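The Slow Freighter and Her Crew

Wed 27 October

Well, I finally did it. After putting it off all summer I sat down with a pot of coffee and started writing up the ship from our home game, and I had such a nice time that I let the coffee go cold twice. So get comfortable, this one wanders a little.

She's called the Undar, and she is a grain hauler. I know, I know. Everybody at the table wanted a blockade runner or a retired gunship, and I gave them a long, slow tub that smells of feed and has exactly one gun, which points backward. She was built at the Ernville yards (my own invention, a moon with more cranes than people) and she has hull number 679 painted on both sides, except that on the left side the 9 was put on upside down and the port officials keep writing her up as 676. That has caused the players more trouble than any pirate, and I love it dearly.

Her regular route runs from Ernville out to Bråten and back, 281 hours one way if the drive behaves. I wanted a ship where the travel time meant something. When a trip takes that long, people have to talk to each other, and fix things, and get sick of the soup.
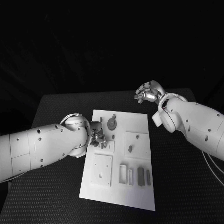

Annelies Egger wrote in after my last post: I like the idea of a working ship, but doesn't it get dull for the players, hauling the same cargo back and forth? My group would have turned to crime by the second session.

Oh, Annelies, mine turned to crime in the first! They had a crate of somebody else's medicine hidden under the barley before we'd even finished the snacks. But I think the dull cargo is what makes the crime fun. You've got a hold full of honest grain that has to arrive on time, and a little bit of something that shouldn't be there at all, and the inspector is a nice man with a bad knee whom everybody likes. My players worried over that inspector for a whole evening. They ended up carrying his bag for him.

I should say something about the size of the crew too. The Undar is meant to fly with 10 and she has seven, so everyone is doing somebody else's job as well as their own. The cook keeps the charts. The pilot does the laundry, badly. I wrote a short list of the chores nobody had claimed and let the players fight it out, and I learned more about their characters from that than from all the backstories they'd handed me (which were lovely, and very long, and I did read them, Mom).

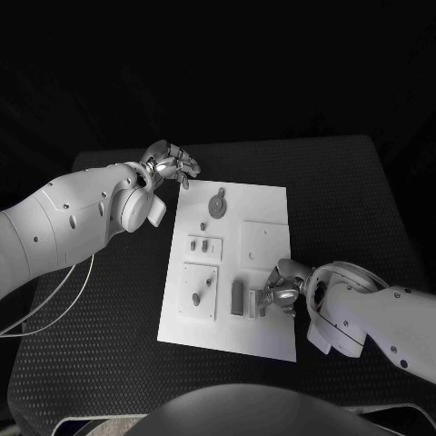
The Ekton business

Now for the part I'm still chewing on. There's an old company in our setting called Ekton that used to own the whole Bråten route, and in the early sessions I dropped hints that they'd left something behind when they pulled out. A sealed depot, maybe, or a beacon that still goes off once in a while. I didn't know what it was. I just liked the sound of it, and I figured I'd work it out later, the way you tell yourself you'll clean the garage.

Later has come. The crew picked up the beacon at the end of our last session and voted to go look, barley and all, so I need an answer pretty soon. My first thought was a lost warship, but I've done a lost warship before and it ate the whole campaign.
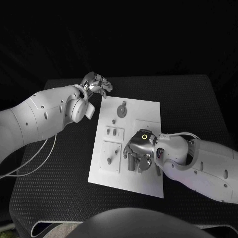
What I'm leaning toward is a second freighter, the same model as the Undar, parked out there with her hold still full and the same hull number on her side, the right way up on both sides this time. I don't know yet who's aboard, or whether anybody is. It gives the paperwork joke some teeth, and it means that when the crew walks around in there they'll already know where every door goes. I got a little shiver typing that, so I think it's the one.

If you have a better idea, please do leave it in the comments before the weekend, and if you happen to play at my table, go away, you've read too much already! Next time I'll post the deck plan, once I've redrawn the galley.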